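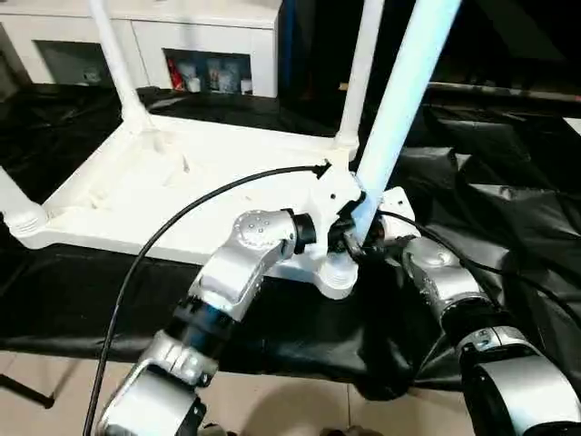 Table en plastique blanc retournée, pieds en l'air.

Publié le 23 juin 2018 par Touran Alipour
3 commentaires – 2 partages

Ticket : classeur rotatif Stavdale, tambour bloqué
Statut : résolu

Problème : le tambour s'arrête à l'onglet M dans les deux sens. Environ 70 fiches en place, capacité 96. Même blocage à vide.

Essai 1 : axe dévissé, nettoyé, remonté. Pas de changement.
Essai 2 : jeu d'onglets remplacé par celui du modèle Roltby. Trop large, il frotte sur le capot. Retiré.

Réponse d'Iker Urquijo : vérifier la bague gauche – sur cette série elle est parfois montée à l'envers. Pièce no 22 si elle est fendue.

Suite : bague à l'envers, remise dans le bon sens. Le tambour tourne. Ticket fermé.

Récents
Dunstan : agrafeuse, ressort sorti
Trinano : encre du tampon qui bave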